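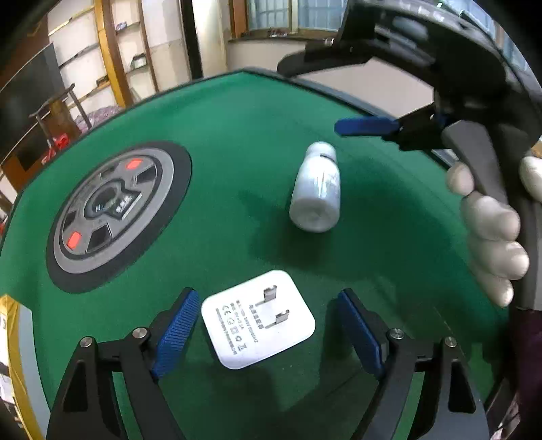

Charger and little white bottle on the mahjong table

Travel charger gets hot with a phone and a tablet on it -- normal?
Posted by Elvira Cuadros, Tuesday

I bought a Zarkport wall charger in August for a trip to see my sister. It's rated at 20 watts and has 2 sockets. With just my phone it's fine, but if I add the tablet it gets too warm to hold comfortably and the tablet hardly fills up at all overnight. My old one never did this (it did take for ever, mind you). Should I send it back? The shop is being a bit slow to answer.

Santosh Srivastava
Warm is fine, too hot to hold isn't, so I'd stop using it for both. Those 20 watts are almost certainly shared between the sockets, so your tablet is getting the leftovers. Look at the small print on the charger and see if it gives one figure for each socket or a total. My tablet has a battery of nearly 4000 mAh and still sulks on anything weak! Try another cable too -- a tired one can cause all sorts of bother. If it's still hot with a good cable, take it back and ask for your money.

promurov_pete
had the same one, went in the bin. get a bigger one

cusi
Is it behind a sofa or under a pillow? Mine was jammed behind the bed and cooled right down once I moved it.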